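Garment Sorting Assistant (part-time) - Stidden Textile Reuse, Haverford

Stidden Textile Reuse is seeking applicants for the position of Garment Sorting Assistant at its Haverford sorting room. The room handles donated clothing from households and schools in the area and received 3,644 items last season.

The assistant will pick up garments, check them for wear and missing buttons, fold them and place them in the correct basket. Pieces in need of repair are passed to the mending table - those beyond repair go to the Bukska fiber recycling program.

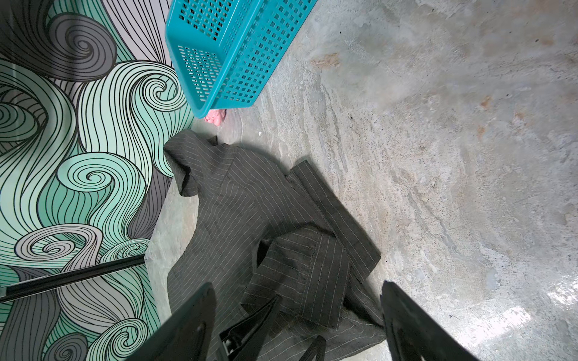 Pinstriped garment and teal basket on the sorting room floor.

Applicants must be able to stand for long periods, bend and lift repeatedly, and carry loads of up to 45 pounds. Experience in laundry, retail or tailoring is welcome but not required. The room has a concrete floor, and closed shoes with firm soles must be worn at all times.

Shifts last 6 hours and begin at 7 a.m., with one Saturday shift each month. Training is paid and takes place during the first week at the Drurkitz Street office.

To apply, submit a short letter and the names of two references to the Drurkitz Street office. Applications close at the end of January. Applicants selected for interview will be notified in writing.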